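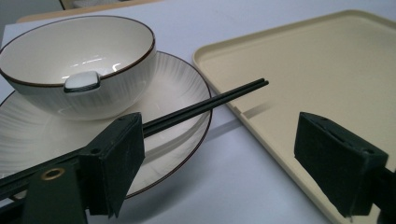
Page last changed: Wednesday, 9.14 pm

The average speed cameras on the Pretport road have been switched on since October, and the county's road safety page would like me to know they are a success. I drive that road to work and back, so I read the thing properly, twice, with a pencil.

The headline claim is that crashes on the stretch between the Huet turn and the river bridge have fallen. Fallen from what, to what? You have to open the second attachment to find out. In the same months of the year before there were 9. Since the cameras went live there have been 2. I'm glad of that, obviously, and I'd be a strange sort of person if I weren't. But the same attachment says, in a footnote in very small type, that the northbound lane was shut for resurfacing during much of the earlier period, with the temporary lights and the traffic squeezed into one side. Anyone who sat in those queues will remember the shunts. A fair few of the 9 must have been people rolling into the back of the car in front at walking pace, and no camera would have stopped those.

So we are comparing a building site with a finished road, and giving the cameras the credit.

I wrote to ask how many of the crashes happened at the roadworks. The answer was that the figures "are not broken down in that way". They were broken down by vehicle type and by weather, which seems like more bother than looking at where they happened. 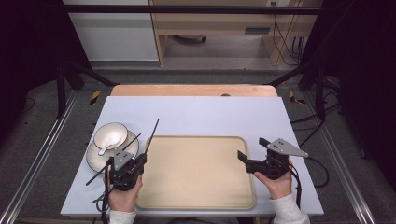
Then there's the question of speed itself. Prosico, the firm that runs the cameras, says drivers are now "broadly compliant". I don't know what broadly means and the page doesn't say. What I see from behind my own wheel is people doing a careful 50 past the yellow posts and then putting their foot down the moment they're over the bridge, where the road narrows and the farm lane comes out behind a hedge. There was a bad one at that lane not long ago, a van on its side and the road shut until after dark. It won't show in the results because it was 133 metres past the last camera. I know the distance because it's in the police notice, and I'd like to know who decided that the stretch should end where it does.

A neighbour told me I'm just sore about getting a ticket. I haven't had a ticket. I've been driving for 23 years and had one, for parking, outside a chemist's.

I'm not against cameras. If you want people to slow down on a long straight road then measuring them over the whole length of it seems fairer than hiding a van in a lay-by. My trouble is with how quickly a few months of small numbers turns into a plan. The page ends by saying that the scheme will now be "rolled out" to the Grikis bypass on the strength of these results. The Grikis bypass is a dual carriageway with two roundabouts and no houses on it. Its problem, as far as I can tell from using it, is that the lane markings on the second roundabout have worn away and everybody guesses. A pot of white paint might be worth trying first.

I've asked for the crash list for the bypass as well, with the locations on it this time, and for the whole of the Pretport road including the bit past the bridge. They have acknowledged the email. If anything comes back I'll put it up here, whichever way it points, and if the cameras do turn out to have done the job over a full year with the road open both ways, I'll say so.

Meanwhile, if you use the farm lane, pull out slowly and wind your window down first. You'll hear them before you see them.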